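Category: Games > Strategy & Sims > Haltance
Posted 1/3/23 by mossy_kettle
3 min read

**Clerside expansion pushed to March – anybody else kind of okay with it?**

mossy_kettle wrote:
Hi all, hope everyone had a nice break. So the Clerside expansion for Haltance has slipped to March, and I know a lot of you had time off booked for it (I did too, two whole days, which I'll now be spending cleaning the garage). I've been playing this thing since the first beta and I've got something like a silly number of saves, and I keep coming back to the fact that the harbor routing still falls apart once your town gets past 500 people. If they need the extra weeks to fix that, I say take them. My ferries just sit there, bless them, while the whole east side runs out of flour.
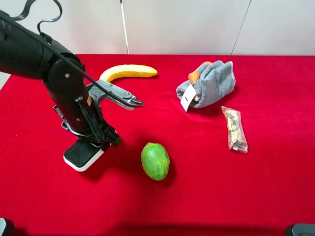 Anyway, the other thing I wanted to ask is whether anybody knows if old saves will carry over. The patch notes say "most towns" and I've got one I'm very fond of and would hate to lose.

tallgrass_dan wrote:
I'm going to disagree with you a little, and I say it with love because your town guides got me into this game. This is the second delay. The first one was also for polish, and what we got at the end of it was a new menu font and the same ferries. I paid for the season pass last spring and I'd like to play some of it before I'm old.

pepperjar wrote:
Dan, the font was nice though!

On saves – Liao mod users should be careful. I loaded my big town in the preview branch and every building from the Liao pack came up as an empty lot. Vanilla towns were fine. I'd make a backup folder today and leave it alone until the expansion is out.

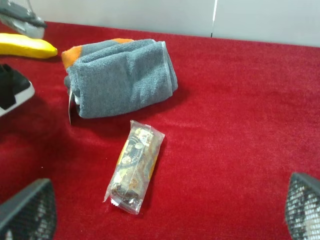
Gray towel on red velvet

Also, Mossy, for the ferries, try putting a second warehouse right on the dock and turning off night loading. It isn't pretty but my 11 ferries have been running clean on that setup for weeks.

mossy_kettle wrote:
Oh, that's so helpful, thank you! I had night loading on everywhere because I thought more hours meant more flour. Off it goes. And Dan, fair enough about the pass, I'd be grumpy too if I'd paid up front.

old_quarry wrote:
Long-time lurker, hello. I played Prudance back when it came out three months early and I'd take a delay over that any day. It crashed every time it snowed. My kids and I lost a town we'd put 120 hours into, and my youngest still brings it up at dinner.

tallgrass_dan wrote:
Okay, but Prudance got fixed in two weeks and they were posting every day while they did it. We get one paragraph a month. I could live with March just fine if they'd tell us what they're working on.

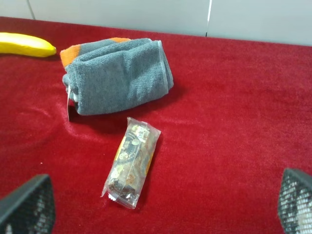

Velvet cloth and gray wall

pepperjar wrote:
I'm with Dan on that part. A short list would do. Harbor, saves, winter crops, and whether the bridge tool is in or out.

old_quarry wrote:
Bridge tool was in the preview when I tried it. You can only build straight ones so far, and they cost a fortune in stone, but my little fishing village finally has a way across.

mossy_kettle wrote:
Straight bridges! I'll take it. Backing up my saves tonight, and I'll report back on the ferries once I've run a full season with night loading off.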